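3.2 Materials and setting

The study was conducted in the early learning rooms of two primary schools, Serkwood and Trilholm, both of which draw most of their enrolment from the surrounding suburbs. Families were sent a plain-language letter in February, and 628 children were eligible on the basis of age. Consent was returned for 600 of these. The remaining 28 children took part in the ordinary classroom program and no records were kept of their work.

Sorting tasks have a long history in the study of how young children form categories. The version used by our group follows the protocol drawn up by Singhal and Iwasaki for the Tilton pilot, in which colour is the only property that differs between items. Shape, size and material are held constant so that a child who groups items consistently can be credited with attending to colour. Figure 2 shows coloured wooden cubes on brown paper.
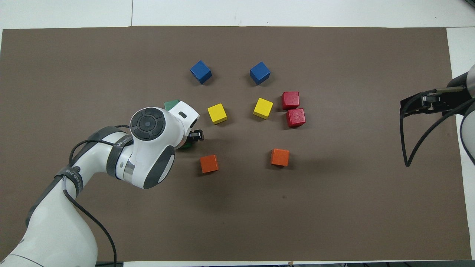
Each child was seen individually by a trained assessor for one session, in a quiet area next to the classroom. The assessor read the opening instruction from a card and repeated it once if asked. No other help was given. Where a child stopped before all items had been placed, the assessor waited and then offered the neutral prompt, "Is there anything else you would like to do?" Sessions in which any further prompting occurred were flagged and are treated separately in Section 4.

Responses were scored by Stankevičius and Hoani, working independently and without access to the child's age or school. A response was coded as complete if every item had been assigned to a group by a single rule, as partial if the rule was abandoned or changed, and as unsystematic in all other cases. Children who described their rule in words received an additional code for labelling, whether or not the colour name they offered was the conventional one. This was thought important at Trilholm, where many children speak a language other than English at home.

Disagreements between the two scorers arose in 48 cases. These were referred to Ormsby, whose decision was final. Most concerned the boundary between red and orange, a difficulty also noted in the Tilton pilot.

Figure 2. Small wooden cubes set out on brown paper over a white table.

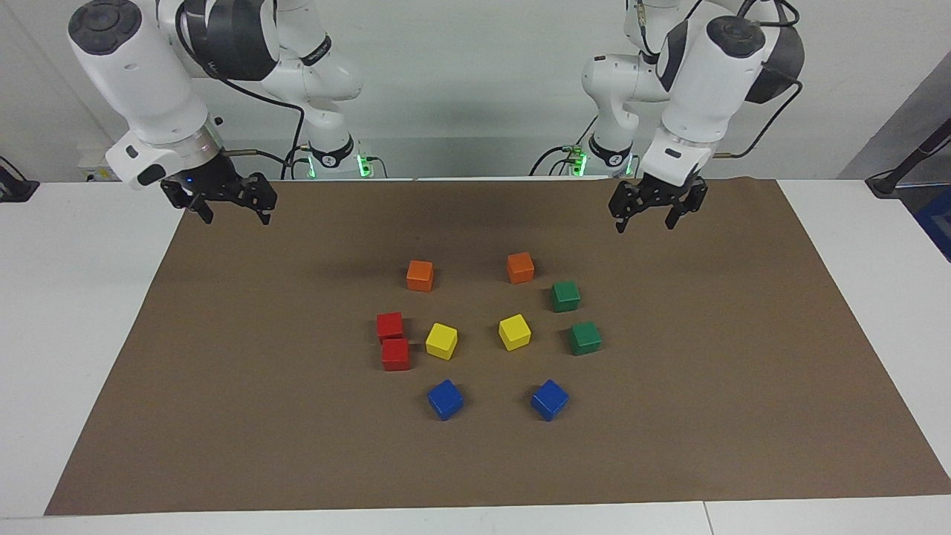
3.3 Teacher questionnaire

Classroom teachers completed the Layug Early Language Questionnaire for each participating child in the same term. The questionnaire covers vocabulary, following directions and taking part in group talk. Teachers were not told how individual children had performed on the sorting task until all forms had been returned.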